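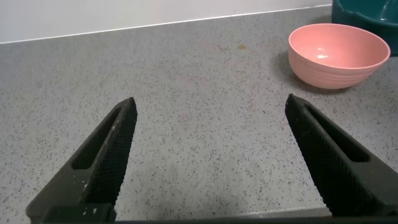

I went to the open afternoon at the Hemton accelerator lab in May, mostly to see the proton beamline, and I'm so glad I did! Rosario Sanna took our group down (306 steps, the lift was off) and talked the whole way about quarks and gluons. Somebody asked how you get from a spray of hits in the detector to a picture of what's inside a proton. He said to think of a speckled gray countertop like the one upstairs – from across the room it's one plain gray, and you only get the dark flecks once you look closely enough. Short wavelength, more flecks. I liked that a lot.

We had nine minutes in the control room, then coffee. Next one's at Praltcombe, and I've already put my name down.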